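Supporters' trust (association football)

A supporters' trust is a formally registered, democratically run body through which the followers of an association football club hold shares in the club, seek a say in its management, or both. It differs from an ordinary supporters' club in its legal form. A supporters' club is usually an unincorporated group that arranges travel, social events and merchandise. A trust is a legal person in its own right, able to own property, enter contracts and hold shares in its own name.

Trusts are found at all levels of the game, from fully professional sides to clubs playing in regional leagues. Some own the whole of a club, some own a minority stake, and others own nothing and act as a channel between the fans and the board.

Contents
1 Legal form
2 Membership and voting
3 Shareholding models
4 Relations with club owners
5 Finance
6 Ground ownership
7 Regional variation
8 Match day and club facilities
9 Criticism
10 See also

Legal form

Most trusts in England and Wales are registered as community benefit societies. Members of such a society have limited liability, normally restricted to the nominal value of the share or shares they hold. Any surplus is put toward the purposes of the society and is not paid out to members as a dividend. The rules may include an asset lock, which prevents the property of the society from being divided among its members if it is wound up.

Other legal forms are in use. A company limited by guarantee gives members a vote without a share. A cooperative society is run mainly for the benefit of its own members, whereas a community benefit society must be run for the benefit of a wider group. The choice of form affects tax treatment, the method of raising capital and the duties of the directors.

A trust in this sense is generally not a trust in the legal meaning of the word. There is no settlor, and the board members are not trustees of a fund unless the rules say so. The name came into use because early bodies wished to show that shares in the club were being held for the long term.

Membership and voting

Membership is usually open to any person who pays the yearly fee and supports the objects of the body. Many trusts set a minimum age of 16 for voting members and have a separate junior class without a vote. Companies and other groups may be allowed to join, in most cases through a named representative.

The basic rule is one member, one vote. A member who has given a large sum to a share appeal has the same vote as a member who has paid only the yearly fee. This rule is the main point of difference between a trust and a private shareholder group, in which votes follow the number of shares held.

The board of a trust is elected by the members, often for terms of two or three years, with part of the board retiring each year. Additional members may be co-opted to supply legal or accounting skills. The rules normally cap the number of co-opted members so that they remain a minority.

A general meeting must be held each year. Its standing business includes the accounts, the election of board members, and a report on the use of any shares held in the club. Major decisions, such as the sale of a controlling stake, are commonly subject to a special vote with a higher majority and a minimum turnout.

Shareholding models

Three broad models are recognized.

Full ownership. The trust holds all or nearly all of the voting shares and appoints the club board. The club remains a separate company, so that its debts do not fall directly on the trust. Clubs formed again after the failure of an earlier company often begin in this way.

Minority ownership. The trust holds a block of shares alongside one or more private owners. The value of the block depends on its size and on any shareholder agreement. In United Kingdom company law, a holding above 25 percent is enough to block a special resolution. Smaller holdings carry fewer rights, although an agreement may add a board seat or a right of first refusal.

No ownership. The trust holds no shares, or only a token number, and relies on dialogue. It may still have a formal agreement with the club covering meetings, access to accounts and notice of proposed changes to the name, colors or home ground.

A trust may pass from one model to another. Dilution is a common cause. When a private owner puts new capital into a club in return for new shares, a trust that cannot match the payment will see its percentage fall. Shareholder agreements may provide protection against dilution, but such terms are hard to obtain where the club depends on the owner for working capital.

Relations with club owners

The arrival of a new owner or chairman is usually the point at which the role of a trust is tested. Before a sale, a trust with shares must decide whether to sell, keep or pool its holding. A trust without shares may ask for published undertakings on debt, the ground and the budget.

Public contact between owners and supporters takes several forms. Open forums are held in a clubhouse or function room, with questions taken from the floor or submitted in advance. Structured dialogue meetings are smaller, have an agreed agenda and produce minutes. Informal contact on match days is frequent at smaller clubs and rare at larger ones. Only the second form leaves a record that can be relied on later, and most model agreements give it priority.

Board representation is treated with caution in much of the literature. A director elected by supporters owes the same duties to the company as any other director and may be bound by confidentiality. The members who elected that person may therefore learn less than they expected. Some trusts appoint an observer, who attends board meetings without a vote and without the full duties of a director.

Finance

Regular income comes from membership fees, donations, raffles and small events. Fees are kept low in order to widen the membership. A trust with 700 paying members can generally meet its own running costs but cannot buy a large holding from fees alone.

Capital is raised by other means. Community share issues allow members to buy withdrawable shares, on which interest may be paid within a stated limit. Withdrawal is subject to notice and to the consent of the board. Loan notes carry a fixed term and rank ahead of shares if the body fails. Pledge schemes, in which supporters promise a sum that becomes payable only if a purchase goes ahead, are used during takeovers and insolvencies, when the time available is short.

Money held for share purchase is normally kept apart from the general account. Accounts must be filed each year with the registrar, and larger bodies are subject to audit.

Ground ownership

The home ground is often the most valuable asset linked to a club. It may be owned by the club company, a parent company, a local authority or an unrelated landlord. Separation of the ground from the club is regarded by most trusts as a risk, as the landlord may seek a higher rent or another use for the land.

In England, a ground may be nominated as an asset of community value. If the listing is accepted, the owner must give notice before a sale, and eligible local groups may ask for a delay in which to prepare a bid. The owner is under no duty to accept that bid.

Regional variation

In Germany, most professional clubs are subject to a rule under which the parent members' association must hold a majority of the votes in the company that runs the team, with limited exceptions. In Spain, a small number of professional clubs remain member-owned associations. In Sweden, a majority voting rule similar to the German one applies. These arrangements rest on league or sports association rules. The trust model in the United Kingdom is voluntary and depends on shares being available.

Match day and club facilities

Trusts that run a club directly are also responsible for its buildings. Common tasks include licensing, stewarding, turnstile operation, food hygiene and the upkeep of players' and members' rooms. At lower levels, one kitchen may serve the tea bar, the hospitality room and the players' meal after the match. Food safety law applies to such kitchens whether the staff are paid or not.
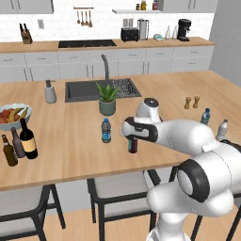 Kitchen island with sink, bottled drinks and a potted plant (computer rendering).

Catering may be kept in house or let to a contractor. In-house catering gives a higher margin but requires stock control and trained staff. A contractor pays a fixed fee or a share of takings, and the income is easier to forecast. Bar income outside match days, from hire of the function room for example, can exceed gate receipts at clubs with small crowds.

Criticism

Critics of the model point to slow decision making, limited access to capital and low turnout in elections. Member-owned clubs may find it hard to compete with rivals whose losses are covered by a private owner. Disputes between factions within a trust can delay the appointment of club directors.

Supporters of the model reply that trust-owned clubs tend to spend within their income, and that comparison with clubs carrying large debts is of limited value. There is also disagreement over whether a minority holding gives real influence or mainly lends approval to decisions made by others.

See also

Community benefit society
Fan-owned sports teams
Football club insolvency
Asset of community value
Supporters' club

This page was last edited on October 14, 2020.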